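Bench rules, the long version

Quick one before the Wednesday meeting. Kelly Toledo asked me to write up our bench rules since I keep reciting them at people in the hallway and apparently I say them different each time. Fair. So -- two-arm table, arms bolted along one edge, glassware and a rack out, people walking past all day. These are the rules for that.

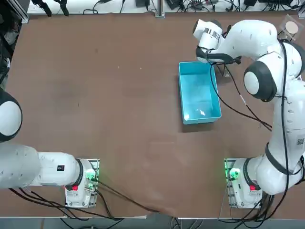
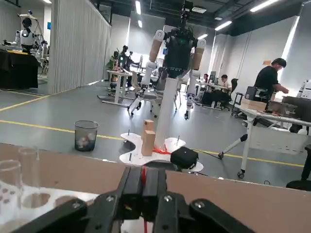
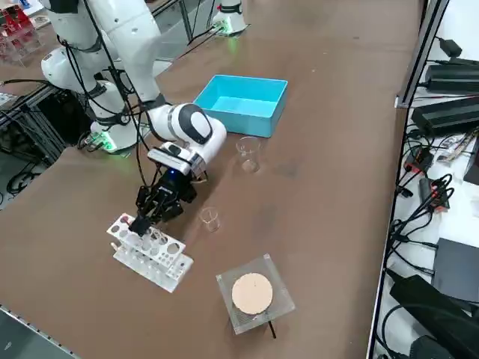
Two arms on the brown table, green lights on at the bases. The rack and beakers are in the last one.

Rule one. Green means powered. It does not mean safe, it does not mean parked. I've had this argument with everybody who came over from Trarketti, where green on the old cells meant go ahead and reach in. Not at our table. Green light, hands out.

Rule two, speed. With glass on the table we cap at 30 percent. With only plastic you can go to 37. Yes it's a weird number. It came out of an afternoon of testing with Clollo, our scheduling script, and it's the fastest we could run before the bin started creeping. Don't round it up to 40.

Rule three is cables. Anything crossing the tabletop gets looked at before the first run, every time. Run the arm through its full reach by hand-guiding and watch the slack. If a loop can get to the glassware it gets strapped down or you move the glassware. Same for the floor -- under the table is the worst spot and I include my own cables in that.

Rule four. One person drives. If you're bent over the next bench doing something else you are not driving, even if you started the program. Say it out loud when you hand over. Feels silly for the first week, then it doesnt.

Rule five: know where the two buttons are. One red one at each base. New people touch both before they touch anything else. Touch, not press!

Clearances. 600 mm from the table edge to any chair while an arm is moving. Rolling chairs drift, so check again after lunch. I wanted to tape it on the floor but Peixoto (the fit-out people) want a drawing first, so that's a whole thing.

Checklist is 11 lines, lives in the Sternodow folder, the one called bench_start. Print it. Initial it. If a line doesn't apply write n/a, don't leave it blank, a blank tells me nothing on Friday when I'm trying to work out why a rack got nudged.

Stuff I havent settled yet:

Whether empty bins have to come off the table between jobs. I say yes, Kelly says it's fussy.
Who signs off a gripper swap. Right now it's whoever did the swap, and that's bad.
Whether visitors get the full talk or the short one.

Comments are open, or just grab me before the meeting. I'll fix the typos when I move it into the real document, along with whatever we decide on the bins.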